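Products > Data Collection Tools > Hand-held Grippers > Olel HG Two-Finger

Olel HG Two-Finger Hand-held Gripper 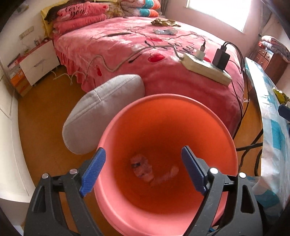 Olel HG over a plastic bucket, bedroom tidying task. Blue finger pads fitted.

The Olel HG is a manually operated two-finger gripper for recording manipulation demonstrations away from the lab. The operator carries the tool to the task, works the fingers by hand, and the wrist-view camera records what the fingers approach and grasp. No arm, base or mains supply is needed on site. The same finger geometry is available as a motorized end effector (Olel RG, sold separately), so demonstrations can be replayed on hardware with matching contact surfaces.

Construction

The body and finger arms are black plastic, in an open skeletal pattern with triangular cutouts. The arms turn on metal pivot screws accessible from the top face. Each finger carries a ribbed pad, dark blue in the standard compound. Pads are a wear item and slide off once the retaining clip is released. Arms, pads and screws can be ordered individually; the camera bracket is supplied only as a complete part.

Mass is 600 g with camera and standard pads. Operators coming from a heavier tool generally need one session to adjust their approach speed. A wrist strap is included and should be worn for work above shoulder height.

Typical use

The HG is intended for household and light commercial tasks: putting rubbish in a bin or bucket, sorting packets and wrappers, moving folded bedding, clearing a bench or table. Thin film and tissue are the hardest of the common items. The ribbed pads hold a crumpled wrapper well but may slip on a flat sheet, and the soft pad set (grey) is recommended where flat film makes up much of the task. Cords and chargers can be grasped, but the tool is not insulated and must not be used to pull plugs from a live power board.

Strong daylight from a window will affect exposure in the wrist view. Lock exposure at the start of each episode, with the tool aimed at the main work surface. Auto exposure is supported but produces visible steps when the tool dips into a deep container and comes out again.

Field results

Rumville used 18 HG units in a home tidying program led by Candela Moya. The team logged 2,268 episodes, of which 1,362 were kept after review. Sơn Dương, who ran the review, attributes most of the rejections to operators starting the recording before the fingers were fully open. Firmware released in October adds a start interlock — recording will not begin until the fingers reach the open stop. The interlock can be disabled in the configuration file.

Two pad sets were worn out during the program. No pivot failures were reported, although Rumville re-torqued the screws weekly and we now give the same interval in the manual.

Calibration

Finger opening is calibrated with the supplied gauge block. Close the fingers fully, confirm the zero, insert the block and confirm the second point. The procedure takes nearly 18 seconds and should be repeated after any pad change. Units shipped before the current revision store calibration on the host computer; later units store it on the tool.

Dust on the body does not affect operation. Wipe with a dry cloth. Do not use solvent on the pads.

Supplied with

Gripper, camera bracket, wrist strap, gauge block, one set of standard pads, hex key, USB cable (2 m), printed manual. The camera is not included. Supported models are listed in the manual, appendix B.

Ordering

The HG is distributed by Fillside. Orders received by noon Monday ship the same week. For quantity pricing, contact Aitana Benítez in sales. Technical enquiries, including custom pad profiles and colour options, go to Ngan-ling Sin. Pad sets are stocked; replacement arms are made to order.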